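Workshop notebook, Finishing Room, Umville
Entry date: 2020-11-21
Subject: Oil and varnish trials on reddish-brown tabletop stock, continued from August

Purpose. To establish whether the Trummer wiping varnish may replace the two-part schedule now used on tabletops, and whether the Granine pore filler is compatible with it. The Talora oil is retained as the control.

Carried over from August. Panels 1 through 4 were rejected for dust in the final coat. The room filter has been changed and the door seal replaced. Panels 5 through 8 were prepared from the same boards, sanded to 180 grit, vacuumed, and wiped with a dry cloth. Tack cloths are not to be used before the Trummer product; the August panels showed small round voids that we now attribute to wax residue.

Schedule followed.
Panel 5: Talora oil, two coats, 48 hours between coats.
Panel 6: Trummer varnish, three coats, 12 hours between coats, light scuff after the second.
Panel 7: Granine filler, then as Panel 6.
Panel 8: Granine filler, left 48 hours, then as Panel 6.

Observations. Panel 5 is even in color and low in sheen. It marks readily under a damp glass, as it did in August. Panel 6 has good depth, but the open pores telegraph through the film and would require at least one further coat. Panel 7 clouded along the grain within a day. The filler was dry to the touch when coated, but the label time appears to be too short for this room at its present humidity. Panel 8 is clear throughout and is the best surface obtained to date.

Color remains the open question. The varnish moves the reddish-brown stock toward orange more than the oil does, and the difference is greater beside lighter wood. Any table to be placed on a light or medium brown plank floor should be judged against a sample of that floor before the finish is chosen.

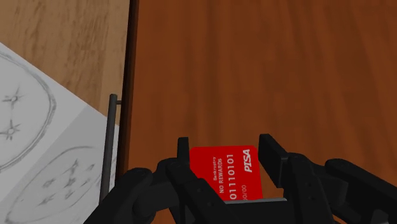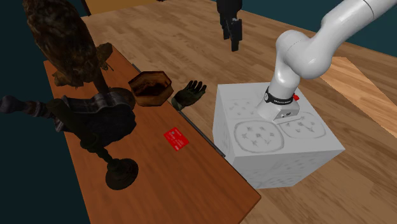
Reddish-brown wood surfaces, rendered views. The first has lighter tan wood beside it; the second shows the long table on a plank floor.

Rub test. Felt block, 1,000 strokes, same weight on each panel. Panel 5 burnished slightly at the turning points. Panel 6 showed no change. Panel 7 was not tested. Panel 8 lost a little gloss at one end, which was recovered with paste wax. The block should be re-faced before the next series, as the felt is compressed on one side and the pressure is no longer even.

Adhesion. Cross-cut and tape on Panels 6 and 8 only. No lifting on either. The cut on Panel 6 wandered near the knot and that corner has been disregarded.

Stock. One can of Trummer opened, skinned over, strained and usable for test pieces only. Two cans unopened. Granine filler is low; reorder in the neutral shade, not the walnut. Used oil rags are in the lidded steel can and are to be emptied at the end of each shift without exception.

Actions.
1. Repeat Panel 8 on a full-width board, including end grain.
2. Leave the new board undisturbed for 28 days before the rub test. Panels 6 and 8 were tested early and the results should be read with that in mind.
3. Record humidity morning and evening on the sheet by the spray booth. The evening column has gaps.
4. Hold the present two-part schedule for all customer work until item 2 is complete.

Panel 7 is to be stripped and the board returned to the rack. Panels 5, 6 and 8 remain on the north shelf, face up, uncovered.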